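Moving to a smaller kitchen table

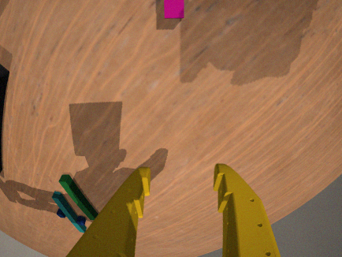 Siv Lunde
Bookkeeper and weekend cook, Rønning

April 2026

We sold the long table in February. It had been in the family for years and seated ten, and most nights two of us ate at one end of it with the mail piled at the other. The buyer paid 600 for it and brought his brother to help with the stairs.

I wanted a round table next. Joar wanted one that folds. We looked at both kinds for a few weeks and I kept a list on the fridge with the widths, because our kitchen is narrow and the fridge door has to open all the way. With a round table you lose the corners, and I had been using the corners for the bread box and the radio. Those live on the windowsill now.

What I had not thought about was how we would sit. At the long table everyone had a place, and guests ended up talking only to the person beside them. Margareta came for soup last week with her daughter, and there was one conversation the whole evening. It was louder than I am used to. Her daughter did her math homework between the bowls and asked all of us about fractions.

Tablecloths are a problem. I own five and they are all rectangles. I cut one down and hemmed it on my mother's machine, and it hangs lower on one side - I will leave it that way until I have a free evening. The others went to Duygu, who still has a table that fits them.

We can seat five if one person takes the stool. For Joar's birthday we will be eight, so some of us will eat in the living room with plates on our knees. He has already asked for the fish pie, and I still need to find out if Norbert eats shrimp.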